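Udgate Community Board > Home & Garage > Sorting and Storage

Thread: White work table, what do I clean it with (and where does everything go)

stela_threads
Posts: 56
Okay so I've finally claimed the spare room as my sewing and mending room and I'm stuck on two things. First is the table. It's a white top, second-hand, and it's picked up these grey smudgy marks all over. Dish soap did nothing. Second is the rest of the room, which is a dumping ground at the moment – clothes rack, black metal shelves, a cardboard box on the floor I haven't dealt with since January. I only want to keep the table clear enough to cut fabric on. Where would you start?

The table, looking back into the room.
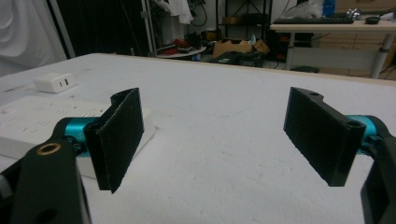

Re: White work table
psarras_shed
Posts: 2779
Baking soda paste and a soft cloth, small circles, then wipe it off with plain water. Try a corner first. I did my old kitchen table that way and most of the grey came up. Whatever you do, stay away from the gritty cream cleaners, they'll dull the finish and then it grabs dirt even worse.

As for the room, start with the box. You'll feel better the minute it's gone.

Re: White work table
gondetti
Posts: 819
Disagree on the box! I'd leave it right where it is and do the surfaces first. You've got the little round table at the back with bits and pieces all over it, and that's the stuff that migrates. Give it a week and it'll be on your cutting table. Get a tray or a couple of jars, put the small things on the shelving, and use the round one for your iron or your cuppa.

Also melamine sponge for the marks. Baking soda is a lot of elbow grease for not much.

Re: White work table
psarras_shed
Posts: 2779
Melamine sponge IS an abrasive, mate. A very fine one, but she'll have a matte patch in the middle of her table by winter.

Re: White work table
gondetti
Posts: 819
I've used them on my white desk for years and it's still the same colour and the same shine. Light pressure, that's all.

Re: White work table
Gerrit Cuypers
Posts: 3906
You're both fine, just go gently. My two cents is the power adapter. If it's going to live on the table, stick it to the underside or the back edge with mounting tape so the cord isn't in the way when you're rolling out fabric. I've dragged a full mug off a bench that way.

What's in the flat white box? If it's patterns or paper, stand it upright on the shelves like a book.

Re: White work table
stela_threads
Posts: 56
Bias binding and zips, Gerrit, so yes it can go on its side. Good call on the tape, I've got some in the laundry.

Went with the baking soda on one corner and it's lighter but not gone. Will try the sponge on the opposite corner and report back – you two can fight over the results. The cardboard box stays for now, sorry psarras, I need somewhere to throw scraps.

Re: White work table
psarras_shed
Posts: 2779
Fine, but write SCRAPS on it in big letters or it'll be full of old chargers by next month.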